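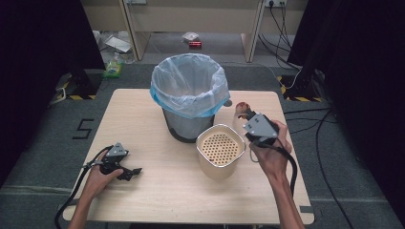

Releasing Music / Guides

How to fill in a split sheet before your song comes out

If you've written a track with other people, sort the split sheet while everyone is still in a good mood! It takes ten minutes, and it settles who owns what share of the song.

1. Write the song title at the top, plus any working title. Ours was called "Memdale" for months and is still saved under that on two laptops.

2. List every writer by legal name, with their artist name next to it. Izzati Sembiring wrote our chorus, so she's on there even though she doesn't sing a note of it.

3. Agree the percentages. They must add up to 100. With three writers, someone has to take 33.34, and I love that we tossed a coin for it.

4. Add each person's publisher and collecting society, if they have one. Leave it blank if not, and fill it in when they join.

5. Everyone signs and dates it. Send a copy to all of them the same evening.

The recording is a separate thing, so if Fares Zein produced it and wants a cut of the master, put that on its own page.

Then go and upload your song – the fun bit! Our last one had 1,359 plays by the end of June and we were over the moon.

Next guide: Registering your song with a collecting society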